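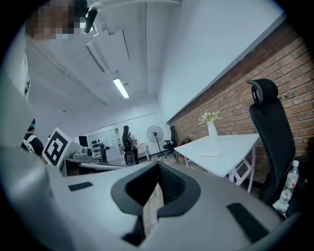
How to Keep Cut Flowers Fresh in a Tall Vase

Cut flowers from a grocery store or a market stall usually last from four days to a week. With clean water and a good cut on the stems you can often get a few days more. The steps below are for a small bunch in a tall vase, set out on a table in a work room, an entry or a dining area.

We use this website's cookies to remember your settings. By continuing to browse you accept our cookie policy.

What you need

A tall vase, a pair of sharp scissors or pruning shears, a bottle brush, dish soap, a clean bucket and flower food. The packet that comes with the bunch is fine. I use the Plerach bottle brush, the long one, and any brush that reaches the bottom of the vase will do the same job.

Step 1. Wash the vase

Wash it even if it looks clean. A white or solid-colored vase hides the film that builds up at the water line, so run a finger around the inside. If it feels slick, scrub it with warm water and dish soap. For a stubborn ring, fill the vase with warm water and a spoonful of baking soda and leave it for an hour. Rinse well.

Step 2. Check the height

Stand the bunch next to the vase before you cut anything. Flowers should rise above the rim by half the height of the vase or a little less. A small bunch in a tall vase can sit lower than that and still look right. If your stems are too short, put clean glass pebbles in the bottom to raise them. Do not use crumpled newspaper, it falls apart in the water.

Step 3. Strip and cut

Pull off every leaf that would sit below the water. Leave the ones above the rim. Cut each stem at a slant and put it straight into a bucket of cool water. Let the flowers stand in the bucket for an hour or two, somewhere dim.

Step 4. Fill the vase

Pour in 6 inches of cool water and stir in the flower food. Tall vases are top heavy when they are nearly empty, so add more water if yours rocks when you touch it. Put the tallest stems in first, then the smaller flowers, and then any extra green.

Pale yellow and white flowers show bruises sooner than dark ones do. Handle them by the stem.

Step 5. Pick the spot

Keep the vase out of direct sun and away from heaters, air vents and bowls of fruit. On a table that people use, set it back from the front edge. Wipe the bottom of the vase dry first, and move any papers out of the way before you carry it over. Against a brick wall, leave a hand's width of space so the petals do not rub on the mortar.

A light table with crossed legs can wobble on an uneven floor. Press down on each corner. If it moves, tighten the bolts where the legs meet, or put a felt pad under the short leg.

Step 6. Change the water

Every second day, empty the vase, rinse it and refill it. Trim half an inch off the stems each time. Take out any flower that has gone soft or brown, as it will spoil the others. After 8 days I usually have three or four good stems left, and those go into a small glass in the kitchen.

If the water turns cloudy overnight, wash the vase again with soap and start over with fresh food.

Written by Erlinda Layug

© Tirklow Home Pages | Contact us | Back to top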